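Notebook > Sim diary > Two arms, one planner

25th September

So I told myself I'd be in bed by ten and instead I'm writing this with cold toast next to the keyboard, because the planner finally did something I understand! Most of the day went to the wrist offset in Zorell (my planner, for anyone new, named after nothing). I'd been blaming the collision checker all week and I owe it an apology. 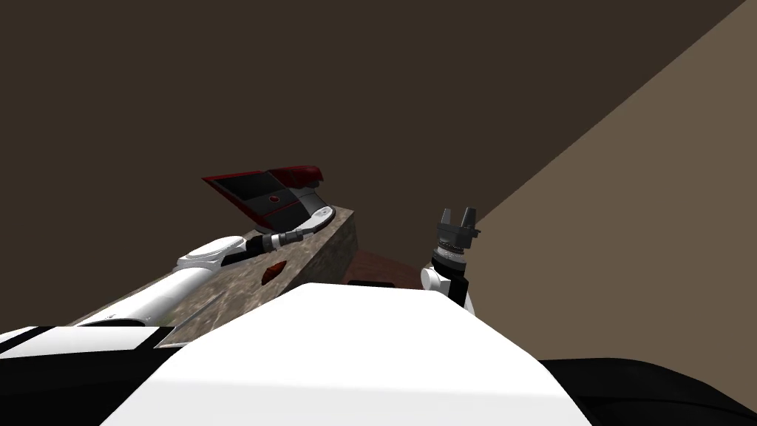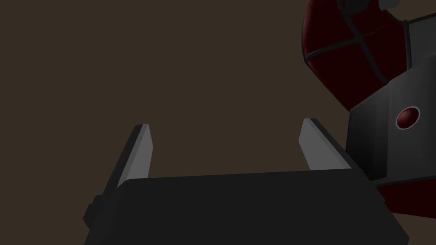
Both from the Rimcombe sim: body view with the left gripper over the counter, then a close-up of an open gripper with red-and-gray arm parts next to it.

What I've been chasing is the part where both arms want the same bit of air. Each arm plans fine by itself. Put them together and one of them would stop dead halfway through a reach and sit there, with a perfectly legal path in front of it as far as I could tell. The log just said "no valid successor" 218 times in a row, which is a great message if you enjoy crying.

My first theory was padding. I had the collision shapes puffed out by 12 millimeters on every link, so I figured the wrists looked fatter to the planner than they were and it thought it was boxed in. I shrank the padding to 3 and it got worse, plus now one forearm was scraping the counter on its way over. Back to 12. Then I spent far too long staring at the gripper model, because with the fingers open it's a good deal wider than when it's shut, and I'd convinced myself the planner was only ever using the shut one. Nope, it had the open shape all along (past me did that right and left no comment saying so, thanks a lot).

What I should have looked at first was time. Plillex, the little tool I use for stitching the joint trajectories together, was handing over the left arm's path sampled at one rate and the right arm's at another. So the planner would ask "where's the other arm at this moment?" and get an answer from a bit later in the motion. It was dodging an arm that hadn't arrived yet! Chelsea Ellwood spotted it over my shoulder on a call, in the time it took me to find my charger. She asked why one array was longer than the other and I said "oh that's just how it comes out" and then we both went quiet.

The fix is four lines. I resample both paths onto one clock before anything gets checked, and I throw an error if the lengths don't match, a nice loud one. I ran 300 random start and goal pairs after dinner and the freeze didn't come back. A few still time out, mostly reaches low across the front of the counter, and I think those are plain hard. Some of the paths are ugly too, with a big lazy elbow swing on the way home that I'd like to smooth out. Holmgren (the smoother I half wrote last November and then abandoned) might be good enough for that if I can remember how its config file works.

Other stuff, so I don't lose it: the wrist offset was a sign error. Rename the frames, "tool_left_2" is not a name. Also the body view takes forever to load with shadows on, so leave them off for batch runs.

Going to bed now. Want to try the low reaches with the goal order swapped before I touch anything else.

3 comments

pogo_stick: The unequal arrays thing got me too, on a gantry. Mine went unnoticed for a month so you did fine.

Marnie K: Can you post the resampling bit? I'm still interpolating by hand like it's the stone age

tbeck: what happens if one arm finishes way earlier, do you hold the last pose or cut it off? I hold it but then my checker gets super slow

Contact | Copyright, all posts by the author | Back to top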